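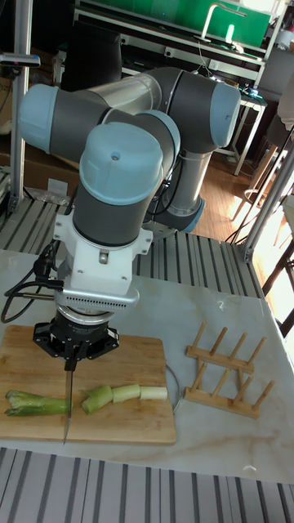

Kitchen knife with the dark handle, white marble-patterned table.

11/1/18
Marmalade, batch 111

Seville season at last! The first crate from Güneş came in this morning and the whole workshop smells of orange oil. Skins are thick and knobbly, a few with green patches near the stalk, and they are absolutely full of pips. Very pleased with them. Last year's first crate was much drier by comparison (see the notes on the back page of the old book, the one with the syrup stain).

Wanted to try the overnight soak again, properly this time, and to see whether a finer shred gets us the clearer jelly we had in the good batch that none of us wrote down.

Fruit: 704 g whole, washed and scrubbed. Halved and juiced, juice through the coarse sieve and into the fridge. Pips and the stringy membrane scraped out into a muslin square and tied up with plenty of slack. Tied too tight last time and the water couldn't get at the middle of it.

Peel: cut by hand into fine shreds. I left most of the pith on. It looks like far too much when it's raw, but it goes translucent as it cooks and it gives such a lovely body to the finished thing. Held back 200 g of the peel and cut that chunky for a side pan, so there is something to compare against. The curved end pieces are a nuisance in both cuts and I ended up flattening them with my palm before slicing.

Soak: peel and muslin bags in cold water in the two lidded tubs, left overnight. By morning the water had gone cloudy and slightly slippery between the fingers, so there's pectin coming out before we've even lit the hob. Exciting! The fine-shred tub was noticeably thicker than the chunky one.

Simmer: fine shred in the big Drondico pan, 70 minutes with the lid ajar. Peel squashed easily between finger and thumb at the end of that. The chunky pan was nowhere near and needed a good while longer; I stopped looking at the clock when the delivery came, so no proper figure for it, sorry. Next time write it down even if the door goes.

Squeezed the muslin between two plates once it was cool enough to handle. Do this over the pan and keep going past the point where it feels finished. The last bit is thick and almost gluey and that's the stuff we want.

Sugar: plain granulated in both, warmed in a low oven first. Stirred over a low heat until there was no grit on the back of the spoon, then juice in and full boil. The fine shred came up fast and nearly went over the side, so I'd say that pan is at its limit and we shouldn't scale this batch up in it.

Set: cold saucer test each time, pan off the heat while waiting. Fine shred wrinkled on the second saucer. Chunky took several goes and the wrinkle was a bit feeble when it came. I wondered about giving it another minute but the colour was already heading towards brown and I liked it where it was.

Rested both pans before potting and stirred once to spread the peel. The rest makes such a difference. Every shred stayed put in the fine jars, right up to the lid.

Tasting, on toast, standing up: fine shred is bright and sharp with a clean bitter finish. Properly gorgeous. Chunky is rounder and darker and much more old-fashioned, softer set, really good with cheese. I went in expecting to drop the chunky one and now I want both on the Plokamden stall.

Labels: please use the Drusomora paper ones, not the shiny ones. The shiny ones slide about on a warm jar and the ink smears. Fine and chunky both go down as 111, with F or C after.

Still to do:
Look at the set again once the jars have stood for a few days.
Try demerara for part of the sugar in a chunky batch.
More muslin, we are down to scraps.
Ask Güneş how long the crates will keep coming this January, and whether they can leave the leaves on a few. They looked so nice last year.
Freeze a bag of whole fruit and see if it sets as well from frozen.

Jars are cooling on the long shelf. Please don't tilt them to check, however tempting!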